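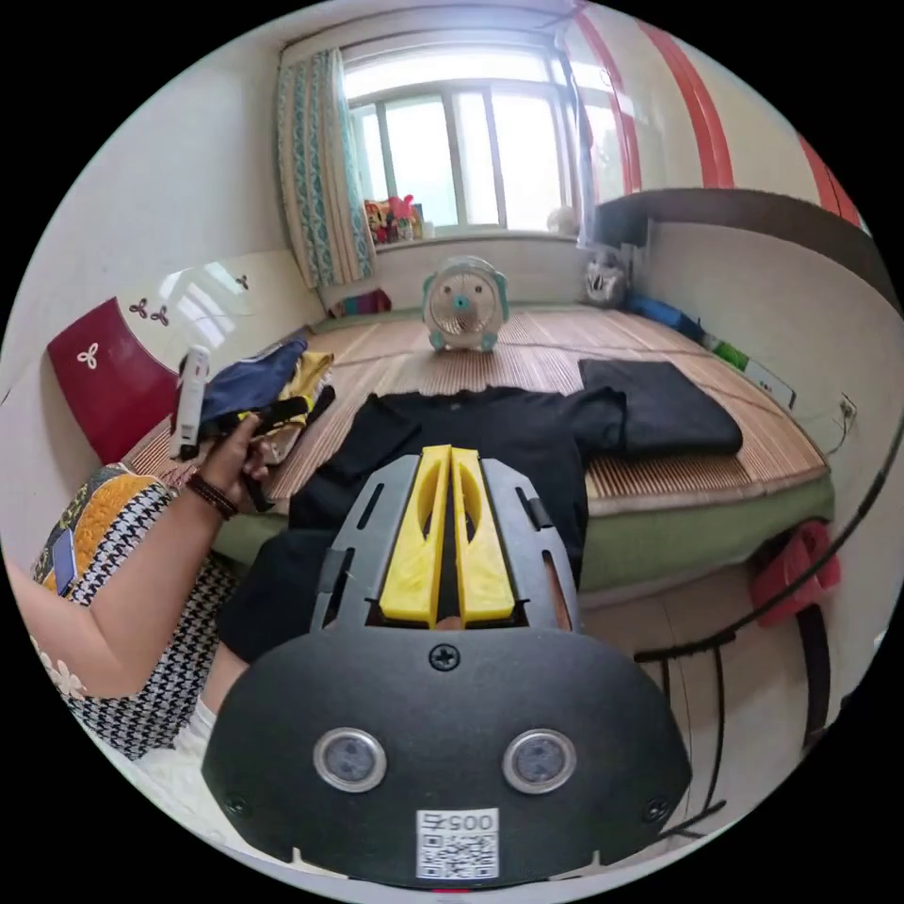

Folding on the bed, part two
Posted Oct 24, 2022

The August post on folding drew more mail than anything else I have written, most of it about the surface. Several readers fold on a table and wanted to know why I keep recommending a bed. The short answer is area. A T-shirt laid out with both sleeves extended needs more depth than most desks have, and a bed leaves space beside it for finished pieces.

The usual objection is that a mattress is soft. With a quilt on it, yes. A woven bamboo mat changes that. The weave spreads the pressure of your hands, so a crease goes in where you press it and the fabric does not sink. The fine parallel lines also serve as a guide. I line the hem up with one and fold the sides in parallel to the rest. Bok-nam Sun wrote to say she marks her mat with thread for this purpose. I have not needed to.

My sequence for a black T-shirt, which shows lint and bad creases more than any other color:

Lay it flat, collar away from you. Smooth from the center out.
Fold each side in toward the middle, sleeve turned back on itself.
Bring the hem up to just short of the collar, then fold again to make a rectangle.
Set it down to one side with the folded edge facing you.

Cotton jersey behaves well. Thin knits and anything slippery do not. They slide on the mat while you work the second side, and the fix is to pinch the cloth at the fold line, lift it slightly, and set it down again.

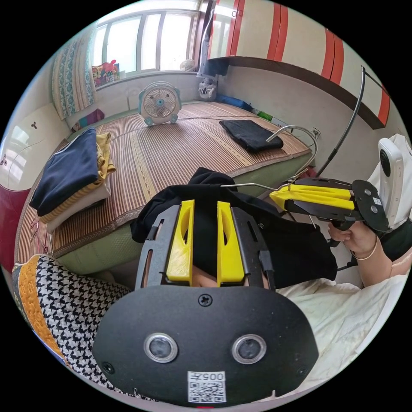

Stacking order matters more than people expect. I put light and striped pieces at the bottom and navy or black on top, because dark lint shows on white and I would rather have the dark items leave the stack first. Keep the pile near the side of the bed closest to the wardrobe. A stack in the middle of the mat gets leaned on.

Fans: a small desk fan at the head of the bed is fine for the person folding, but keep it on low or aim it above the work. Eduardo Baptista asked whether moving air helps with creases. I tried it over 17 shirts and saw no difference.

Daylight is worth having. Black and navy are hard to tell apart under a warm bulb, and I have paired socks wrong for years on that account. Fold before dinner if you can.

Socks and straps get their own post – they follow different rules and I am still changing my mind about the straps.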